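Keys Are Still Hard

Putting keys in a bowl by the door takes a person no thought. For a machine it remains a poor bet. A split ring lies flat, the keys slide over each other, and the load shifts during the lift.
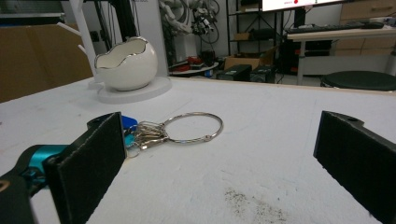 Umness quotes 200 trials per chore. Stemida quotes 14. Neither says how the keys were laid out.
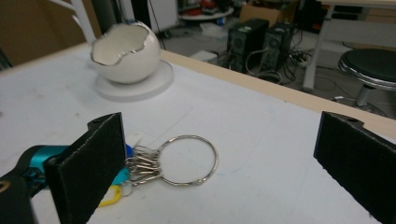
I would hold off buying until a unit handles 3 unfamiliar key rings in an unfamiliar hall.
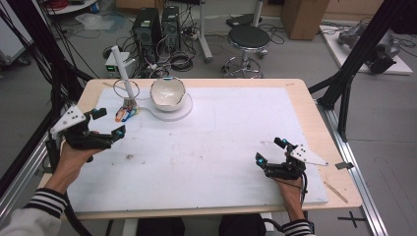

Is shop-floor work any closer?
Where parts arrive in fixed trays, it is close enough to pay for.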